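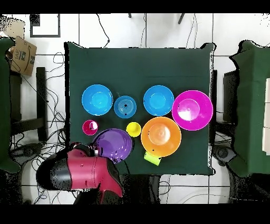 The arm over the practice table, with the plastic dishes set out on the green cloth.

Write the small jobs down

By Fotini Nikolaidis

Most of what goes wrong with a robot cell is dull. A clamp has worked loose, a cloth has slid towards one side, a cable has been pulled tight behind a table leg. I have looked after our practice cell at Esard for 3 years, and the faults that cost us the most time have nearly all been of this sort. My argument is that the small jobs around a machine deserve the same written record as the large ones, and that the person who does them should have time set aside to do them.

The cell is simple enough. There is a table with a dark green cloth, an arm that reaches in over one side, and a set of plastic bowls and cups for it to work on. The dishes cost very little and the arm cost a great deal, so you can guess which of the two gets the attention. The arm has a service schedule, a folder, a supplier's phone number and a yearly visit from an engineer at Kyriakidis. The cloth had nothing until last June.

That month the arm began to miss. It would come down over a bowl and close slightly to one side of the rim. Sometimes it still got hold, and sometimes it tipped the bowl over. We did what people do and blamed the expensive part. We ran the joint checks, then ran them again. We took the gripper off and put it back. We rang Kyriakidis, who were patient with us and asked whether anything had been moved. We said no.

Something had been moved. The table had been pushed out so that a plug could be reached, and then pushed back to where it looked right. It was 2 centimetres out. There was no mark on the floor to put it back to, and the person who moved it did not think of it as work on the cell. I don't blame him. Nothing we had written down said that it was.

We lost four days over it. The repair took ten minutes and some tape.

Since then every table foot has had a corner of tape on the tile beneath it. White tiles with grey grout are a help here, as you can see a small shift against the lines if you bother to look. We also keep a log, a plain lined book called the cell book, and anything done within reach of the machine goes into it. Moving the table goes in. So does changing the cloth, swapping a cup, or unplugging anything at all. The book is up to entry 429. Most entries are one line long and most have never been looked at again.

Iraklis Vrettos, who runs the software side, thought the book was a waste of paper and said so in front of everyone. His view was that the machine should find its own table. If it can't cope with a shift of 2 centimetres, he said, then the fault is in the machine, and a book only hides it. I think he is right about where things ought to end up. We have since added a check at start-up that compares the table edge with where it was the day before, and he wrote it in an afternoon. It has caught two shifts so far.

But the check knows about the table and nothing else. It won't report that a bowl has been through a dishwasher and come out slightly warped, or that the new cloth is shinier than the last one and throws back more light. The cables are another matter again. Ours run across the floor on one side and under the table in a heap I am not proud of. Each was laid for a good reason on the day, and the total is a tangle. When one has to be traced, it takes two people, one to tug and one to shout.

I would like to see the cables tied and labelled, and I have asked for this twice. The answer both times was that the cell was running. It was. A cell that is running is the only kind you can tidy in good order, with time to test each line after you touch it. Once it has stopped, everyone wants it back by lunch and the tangle gets one more cable.

This brings me to the part that managers may like less. Looking after a cell is a job, and in many places it is given to whoever happens to be standing nearest. At Flovar, where I worked before, we had 104 listed checks for the arms on the floor and no hours on the rota to carry them out. The sheets were always filled in. I filled in a good many myself at the end of a shift, from memory, and I would not have bet my wages on them. A shorter list with an hour attached to it would have kept those machines in better order.

Our own list now has nine items. Wipe the gripper pads. Check the feet against the tape. Pull the cloth flat and clip it. Look over each dish for cracks and warping. Move the arm slowly through its reach and listen. Look at the cable where it bends most. Check the stop button, and press it, don't just look at it. Clear the floor on the side where people walk. Write in the book. It takes 35 minutes and it is on the rota under my name, with Iraklis down for it when I am away. He does it properly, I should say, and his handwriting in the book is better than mine.

There is a fair objection that a practice cell is not a production line, and that all this care is wasted on plastic bowls. I would answer that people learn their habits on the practice cell. Whoever shoves the table back by eye with us will do the same later in a place where the table holds something heavier.

The cables are on the agenda again for next month. I have asked for one day and a box of ties.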